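I grew up two doors from a bakery in Tosberg, so I come to the subject of morning bread with strong feelings. My dad sent me out for rolls before school, and I usually ate one on the walk home — sometimes two, if it was February and my hands were cold! 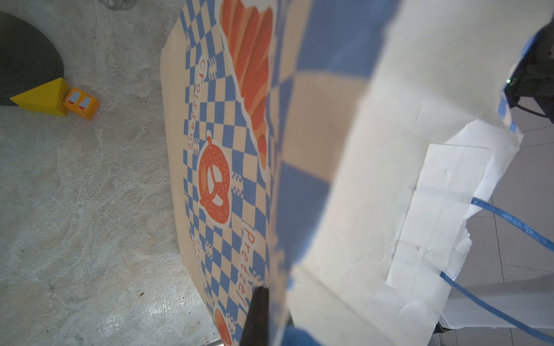 The bakery closed years ago, and now I drive 52 miles to Skustcombe when the craving hits. I get there by six, because the good rye goes fast. I've never been loyal to one thing, either. Put a croissant and a pretzel side by side, like the orange ones on this paper, and I'll take the pretzel first, salt and all, then go back for the other.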